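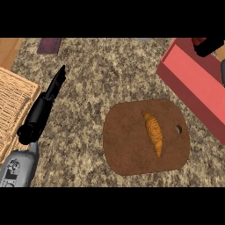
Household Notes — No. 71 — page 15

CARE OF STONE WORKTOPS

Granite is hard, but it is slightly porous. Oil, wine and strong tea will pass into an unsealed surface and leave a dark mark. A finely speckled stone in beige and charcoal hides crumbs and small stains well, so the surface should be checked by hand and by light as well as by eye. Run a dry palm over it, then look along it from a low angle with a lamp on the far side.

Testing the seal
Put a teaspoon of water on a clean, dry part of the top and leave it for 15 minutes. Wipe it off. If the stone underneath has darkened, the seal has worn. Test near the sink and near the hob separately, as these areas wear first.

Daily cleaning
Warm water, a few drops of washing-up liquid, a soft cloth. Rinse and dry. Vinegar, lemon juice and limescale remover should be kept off the stone. They may not harm the granite itself but they shorten the life of the sealer, and some stones sold as granite contain minerals that acid will dull.

Oil marks
Mix bicarbonate of soda with water to a thick paste. Spread it 6 mm deep over the mark, cover with cling film, tape down the edges and leave overnight. Lift off with a plastic scraper. Old marks often need 2 treatments. Let the stone dry fully before judging the result — damp granite always looks darker.

Resealing
Clean the top and leave it dry overnight. Apply the sealer thinly with a lint-free cloth, working in small sections, and buff off any surplus within the time given on the tin. Surplus left to dry forms a haze that is tedious to remove.

Trays and baskets
Wicker holds moisture underneath. Lift trays weekly and wipe below them. Felt pads at the corners let air through and stop grit being dragged across the polish.

Reader's note
Hannelore Tiedemann of Görtz asks whether car wax can be used in place of sealer. It should not be used where food is prepared. It also smears under hot pans.

Joints at the wall: see page 16.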